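# Grallar (student robotics club)

**Grallar** is a student robotics club that meets in the old print shop at Rolland, and since I've been a member for 2 years and keep this wiki page going, you're getting the version with opinions in it. The club works with two-armed robots doing kitchen and household chores. We don't build battle bots (people ask every fall!) and we don't race anything.

## How it started

The club grew out of an evening class called Cuden, which taught basic programming and a bit of electronics. A few of us wanted to keep going after the last session, so we asked for the room and got it. The first meeting was in October, and the sign-up sheet had 41 names on it, most of whom came for the pizza. The group that stayed is a lot smaller and, I'd say, a lot more fun.

## What we do

Most of our time goes into moving food from one dish to another. It sounds easy until you try it with grippers! Steamed buns are my favorite thing to practice with, because they're round and soft and every one sits in the bowl a little differently. Squeeze too hard and you leave a dent, too gently and it slides right back where it came from.

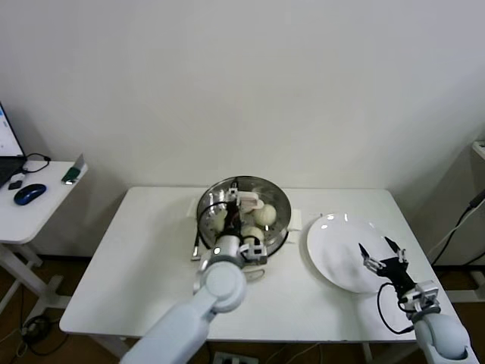 The other half of the job is letting go, and new members always underestimate it. A plate is a big, friendly target, but you still want the bun to land right side up and stay there. We usually have one person run the session and another write down what happened, then they swap (the notebook is a mess, but I love reading it).

New members spend their first 4 meetings on the basics: starting up, stopping safely, moving one arm at a time. After that you can pick a task of your own. Folding towels is popular. I don't recommend it as a first project.

## The Vullska

The **Vullska** is our yearly contest, open to any club member in teams of 2. Each team sets the table for a small meal and serves it, and the judges look at neatness as well as speed. The next one is on Mar 30, 2019, and the rules are pinned up by the door. My team still hasn't settled on a menu, though I'm pushing hard for buns.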